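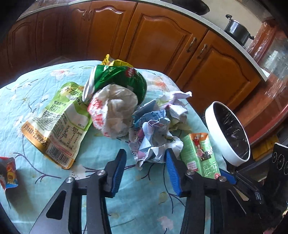 According to one Usia owner, step 3 is where marriages go to be tested, and the rest of this section has been reworded with that in mind.

4.2 Setting the lid delay on your Drultik kitchen bin

1. Put in four new batteries. The old ones are not "probably fine."
2. Close the lid and hold the side button until the light blinks green.
3. Let go at once. Holding on for 7 seconds wipes your settings and starts the welcome tune, all of it.
4. Press once for a short delay, twice for a long one.
5. Wave a hand over the sensor. If the lid stays shut, wave lower, with less feeling.

Note: The sensor sleeps after 300 seconds. Tap the lid to wake it.

Caution: Do not push the lid down by hand. The motor will push back, and parts ordered from Noltura take 18 days.

Bag sizes are in section 4.3. Bags sold for the older Ibarra bin will fit if you fold the rim over twice.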